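Folding Small Terry Stuff So It Stays Folded

Quick one today. People keep asking how I get the little terry things to fit in one drawer. Hand towels, washcloths, fuzzy socks, all of it. You need a table and your hands. No boards, no clips.

Light blue terry, white edging, on a bare tabletop:

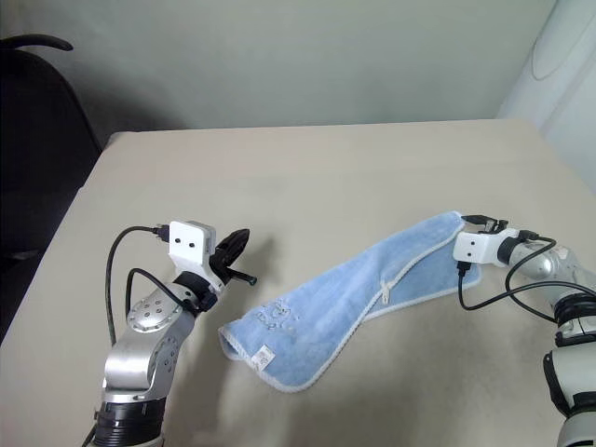
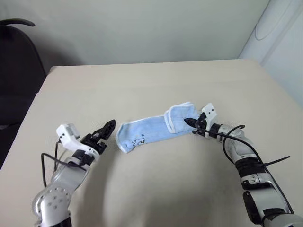 First thing - clear the table. All of it. Crumbs and coffee drips love terry. A bed works if you have to but it's too soft, the folds go fat and you end up doing it over.

Make sure everything is bone dry. Terry lies about this. Feels dry on the outside, still damp in the loops. Squeeze the thickest part, usually the hem or the cuff. If it's cool, back on the rack.

Flatten

Grab two corners, give it one good snap, lay it down. Smooth from the middle out with the side of your hand. Don't pull on the bound edge, it stretches and then it's wavy forever. If it came out of the wash twisted, tug the opposite corners gently, then the other two.

Hand towels

Long side toward you. Fold in thirds lengthwise, not half. Thirds hides the edges and fits a narow drawer better. Press. Then in half the short way, then in half again. Fold should face up when it goes in the drawer so you can grab one without wrecking the row.

If yours is small, skip the last fold. Too many layers and it pops open.

Washcloths

Half, half, done. Stand them up.

Socks

Lay the pair one on top of the other, toes matching. Smooth the heel over to one side. Bring the toes up to just short of the cuff, then fold once more so you get a little block. Turn the top cuff back over the block and tuck it. Only the outer layer of the cuff, otherwise you kill the elastic.

Single sock with no partner? Fold it the same way and put it at the front of the drawer. The other one shows up or it doesn't. I give mine untill the end of the month.

Into the drawer

File them upright, front to back. I use the shallow Morkus bins, 2 across, cheap and they don't slide. Shoebox lids are fine too. Leave a finger of space at the end of the row. Packed tight they crush and the terry goes flat and scratchy.

If stuff won't stay folded

Too much softener, usually. Makes the loops slippery. Go a couple washes without.

Or the fold is too loose. Press down with your palm after every single fold, even on the small stuff.

Old towels with dead loops never hold a fold, mine are rags now.

Bath sheets are a whole different thing, separate page for those - probably in July when I redo the Reston closet.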